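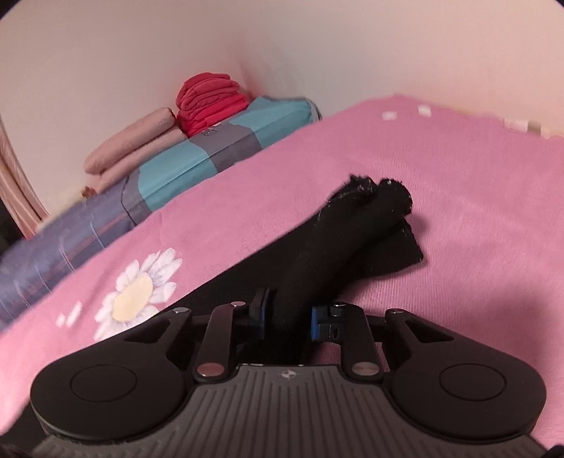

Item 2: black socks, rolled as a pair, on the pink daisy-print sheet.

Penilitz House, laundry and linen meeting
Friday, 4 p.m., second-floor day room
Minutes

1. Previous minutes
Accepted with one correction: the Gusaritz wing has 20 beds, not 24.

2. Sock pairing
Rolled pairs remain the standard for all residents' drawers. Flat folding was tried in the Sepúlveda wing in May and dropped; pairs separated in the carts. Dark socks are picking up white lint. Agreed to wash them apart from towels and fleece. Worn pairs stay in use until a hole shows.

3. Sorting surface
Socks are to be paired on a made bed or on the long table, never on the dryer lids. Light sheets are preferred under dark socks.

4. Fleece sheets
Maximum wash temperature set at 40 °C. No softener. Dekus has quoted for 8 replacement sets, plain colors only. Order deferred until the closet count is in.

5. Unmatched socks
The bin is full. Singles will be laid out in the day room for one week, then used as dust rags.

6. Other business
The left-hand dryer is still leaving cuffs damp. Service call to be logged again.

Next meeting: same room, same time. Closed at 4:40 p.m.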